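Nondside: Gemeinschaftsraum im Haus Natholm wieder geöffnet

Zuletzt aktualisiert: 1. Juli 2023

Die Trägergesellschaft Lumenta hat den Gemeinschaftsraum im Erdgeschoss des Hauses Natholm in Nondside wieder zur Nutzung freigegeben. Der Raum war seit Mai geschlossen. Erneuert wurden die Beleuchtung, der Anstrich und die gesamte Ausstattung mit Tischen.

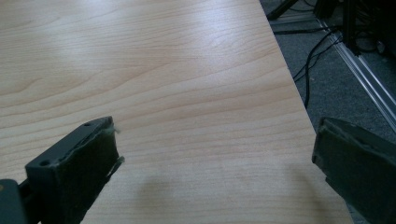
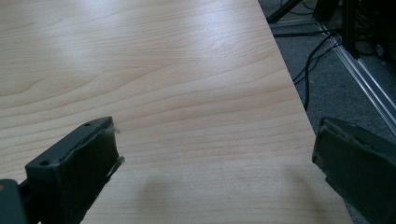 Helle Tischfläche mit Holzmaserung im Gemeinschaftsraum

Die neuen Arbeitstische stammen vom Hersteller Skivano und ersetzen die bisherigen Klapptische, deren Kanten an mehreren Stellen ausgebrochen waren. Insgesamt wurden zwölf Tische angeschafft, der Stückpreis betrug nach Angaben der Trägergesellschaft 520 Euro. Bei der Auswahl waren die künftigen Nutzergruppen beteiligt. Den Ausschlag gab der blasse Holzton mit seiner feinen, welligen Maserung, der sich nach Auffassung der Hausleitung gut in den überwiegend nach Norden ausgerichteten Raum einfügt. Im oberen Bereich der Tischfläche spiegelt sich das Licht in einem breiten Streifen; ob für Lese- und Schreibarbeiten zusätzlich Blendschutz an den Fenstern angebracht wird, soll nach den ersten Wochen des Betriebs entschieden werden.

»Der Raum wird von sehr unterschiedlichen Gruppen genutzt, vom Nähkurs bis zur Hausaufgabenbetreuung. Wir benötigten Tische, an denen alle arbeiten können«, erklärte Hausleiterin Saodah Pasaribu. Die alten Klapptische werden bis auf Weiteres im Keller gelagert und können für Veranstaltungen im Hof ausgeliehen werden.

Der Gemeinschaftsraum bietet 44 Sitzplätze und steht werktags bis 18 Uhr offen. Außerhalb dieser Zeiten ist eine Anmeldung bei der Hausleitung erforderlich. Die Nutzerinnen und Nutzer werden gebeten, bei Arbeiten mit Klebstoff oder Farbe eine Unterlage zu verwenden und die Tische nach Gebrauch feucht abzuwischen. Die überarbeitete Raumordnung liegt am Empfang aus.

3 Kommentare · 18 Mal geteilt

Diese Website verwendet Cookies. Mit der weiteren Nutzung erklären Sie sich damit einverstanden.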